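Last tidied up 02/12/2021. If your question isn't answered here, write to the Arklow Road Allotments inbox and Jovita Cuautle will get to it, usually after dark and in a mood that depends on the slugs.

# Questions we get asked a lot

## Getting a plot

**How long is the waiting list?**

Long. The last person to be offered a plot had been on it for 20 months, and she'd forgotten she applied. We can't tell you your exact position by phone, and ringing twice in a week doesn't improve it.

**Can I jump the queue if I know someone?**

Everyone knows someone. It's an allotment site, and the people on it talk of little else. No.

**Can I ask for a half plot?**

Yes, and please do. A full plot looks modest in February and like the Arriaga estate by midsummer. Most people who give up in their first year started with a full one. Half plots are all on the Bemby side, where the soil is heavier and the gossip is better.

**What does it cost?**

Rent goes out with the renewal letter and depends on the size of your plot. Water is included. There's a deposit for the gate key, which you get back when you return the key, and not when you explain at length where you think it might be.

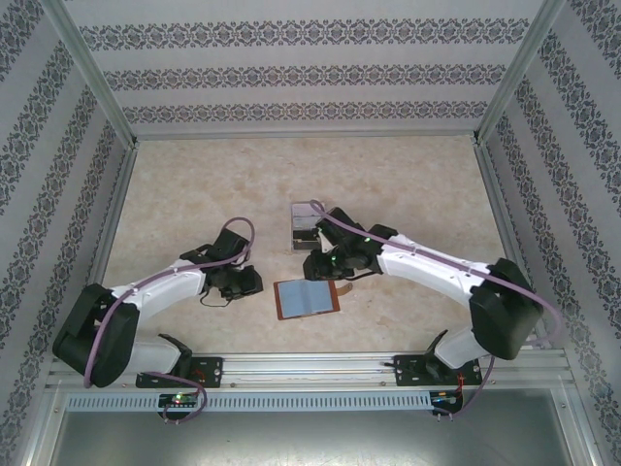
**When can I start?**

As soon as you've signed the agreement and collected a key. Winter is a perfectly good time. You can dig, mend the path edges, and form opinions about your neighbour's fleece. If you take over in August, expect bindweed up to the elbow and a lot of other people's courgettes left on your step.

## Rules, such as they are

**Can I put up a shed?**

One, no taller than your neighbours can bear. Send a sketch first. It needn't be to scale but it should show which end is the door. Ekkachai Siriwan keeps the file of approved sketches and will lend it to you if you need inspiration, or a laugh.

**What about a greenhouse or polytunnel?**

Greenhouses are fine if you can carry the glass in yourself, as vehicles aren't allowed past the second gate. Polytunnels are fine too, but peg them properly. The one on plot 21 has visited several other plots and was once seen making for the railway.

**Are bonfires allowed?**

Between the start of November and the end of February, after dusk, with dry material only. Old carpet is never dry material. Nor is a mattress. We shouldn't have to write that down, and yet it has its own paragraph in the agreement.

**Can I keep hens?**

Up to six, with written permission. No cockerels. If you're sure yours is a hen and it starts shouting at five in the morning, it's a cockerel.

**Can I bring my dog?**

On a lead, on your own plot and on the main path. Your dog may well be very good with beans. Other people's beans would still prefer not to meet it.
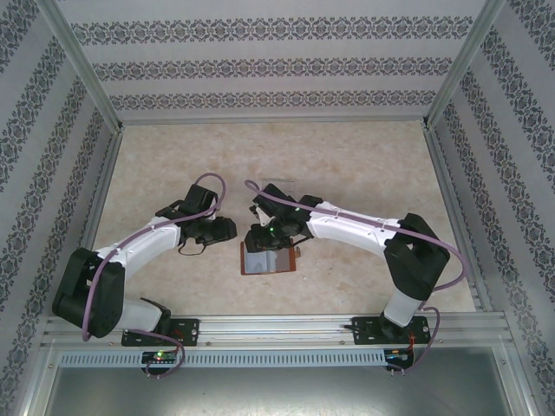

*Inside the enclosure: two arms, three papered walls.*

**Do I really have to cut the path?**

You cut the path to the left of your plot as you face it from the track. Your neighbour cuts the one on your right. If everyone remembers this, the whole site gets cut. If everyone gets their left and right muddled, oddly enough, it also gets cut. The trouble only starts when people think it over.

**What happens if I let my plot go?**

You'll get a friendly letter, then a less friendly one, and then 2 weeks to show willing. Illness, new babies and moving house are all taken into account – just tell us. "Rewilding" is taken into account as well, in the sense that we've heard it before.

## Water, compost and manure

**Is there a hosepipe?**

There are standpipes and tanks. You may use a hose to fill your own butt but not to water directly. The tanks are for dipping cans into and not for rinsing leeks, boots or children.

**When does the water go off?**

When frost is forecast, which means at some point before the frost if we're lucky. It comes back on in spring once the leaks have been found. Last time the big tank by the Lastora hedge lost 622 litres overnight and gave one household a short-lived water feature.

**Where does the manure come from?**

From the stables up the lane, by trailer, when the farmer feels like it. There's no timetable. It's tipped by the lower gate, and by custom you take about ten barrows before you start to be looked at. It's fresh, so stack it and leave it for a few months. Put it straight on your carrots and they'll come up with legs.

**Can I add to the communal compost heap?**

Green waste, yes. No cooked food, no bindweed roots, no couch grass, and no blighted tomatoes smuggled in under a layer of lettuce. We turn the heap by hand and we find everything.
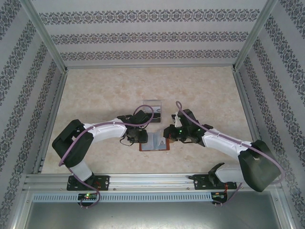
Jovita Cuautle adds that teabags should stay at home unless you've checked they rot. She picked the little net skins out of her potato bed for two summers running, and she's keeping them in a jar in case anyone wants to argue.

**Can I use weedkiller?**

We'd rather you didn't, and you can't use it at all within a stride of anyone else's plot. Since most plots are narrow, that leaves you a strip in the middle on which to be ruthless. A hoe is cheaper.

## Odds and ends

**Is there a lavatory?**

Yes, behind the store. It's a composting one. Please read the notice on the door, then put in a scoop of sawdust, then shut the lid. Spiders come as part of the tenancy.

**Can I sell what I grow?**

No, but you can give it away, if you can find anyone who'll take it. Surplus goes on the bench by the main gate. Please don't leave marrows there after the end of September. Take them home and face them.

**How do I give up my plot?**

Write to us, clear your rubbish and hand back the key. You can leave the shed if the next tenant wants it. Rhubarb stays where it is.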